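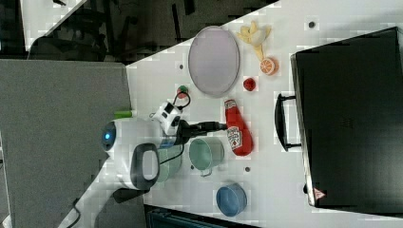

8/6/22, bench 2, gripper swap day 1

In at 9, arm was already homed, Nilton had left the controller on overnight again. Firmware unchanged since July. Did not touch it, want only the fingers to change this week.

Plan: run the kitchen set with the long fingers (Juhl pair), then the same set with the Rondden soft pads, same poses, same speed limits. Vilhjálmur wants the Stondetti two-finger tried as well but the adapter plate is still at Closisstead being re-drilled. So two sets for now.

Objects: ketchup bottle, peeled banana, half orange, tomato (or whatever the red one is supposed to be), mint pot, teal pot, blue bowl, the big pinkish plate. 30 tries per object per finger set. Bottle on its side for the whole run. Bowl tilted, we never got a clean number for it flat so no point going back to that.

Wrist cam: recalibrated before start. Reprojection fine on first pass, left it. Exposure locked this time!! The white table was pulling auto exposure all over the place in July and half those logs are junk because of it.

Long fingers, morning

Bottle: good. Approach from the arm side, close at mid body, lift. Slips when it grabs too near the cap end, the taper there lets it roll. Moved the grasp point toward the base and the slips stopped for the rest of the block.

Banana: bad. The peel flaps confuse the grasp picker, it goes for a flap and gets nothing worth lifting. Tried masking by color, no help, flaps and body too close. Ended up hand setting the grasp on the body, so those tries go in a separate column and DO NOT count against the picker.

Orange half: ok with cut face up. Fingers come down wide and need a slow close. At normal close speed it skates.

Tomato: fine. Boring.

Mint pot: rim grasp works, one finger in and one out. Handle grasp is hopeless with this pair, handle is too small and tips don't line up twice in a row. Skip handle for both sets or the comparison is meaningless.

Teal pot: too close in to the base. Planner keeps folding the elbow up and then quits. 5 planning fails in a row before I stopped it. Not a gripper problem. Need to shift the pot out or shift the whole layout, ask Nilton which he prefers, he has the old layout saved in his poses file.

Plate: didn't start. Rim should be doable but the approach angle needs work, wrist gets near its joint limit.

Bowl: rim grasp, about what you would expect with it tilted. High side good, low side the finger tip touches the table first and trips the force stop. Raise by a hair for tomorrow.

Cable

The thin one looping over the head is going to be a problem. On anything past a quarter turn of the wrist it drags, and I think it's swinging into the camera view on the far poses, there is a dark arc in the depth that comes and goes. Two clips and a shorter loop. Don't pull it tight, Vilhjálmur did that on the other arm and we lost a connector.

Soft pads, afternoon

Only got through bottle and tomato. Pads take longer to mount than the sheet says, the second screw is blind and you have to feel for it.

Bottle: no slips at all, even with the grasp point back where it was this morning. Pad wraps the taper a little. But slower to let go, bottle sticks for a moment on release and lands off target. Placement error worse than long fingers, grasp success better. Need to report both, not just the one that looks nice.

Tomato: same as before, see above, boring.

Had to re-tune close force, the old value just squashes the pads flat. New value saved under pads_v2, old one kept. Anybody running the pads use v2.

Logs

3,735 frames kept from the two blocks after I threw out the planner fails. Copied to the share. Filenames still have the July prefix, my fault, will fix monday.

The little dots on the tabletop show up in the depth mask at low threshold. Bumped the threshold and most of them went away. If anyone lowers it again for the thin banana flaps they will come right back so be warned.

Open

- teal pot position, Nilton
- adapter plate, Vilhjálmur to call Closisstead
- clips for cable, I have them in the drawer
- slow close for orange, put it in the script insted of typing it every time
- plate approach, try coming in from the far side of the rim
- soft pads on banana first thing, before I get bored of it

Arm parked, e-stop in, pads left mounted.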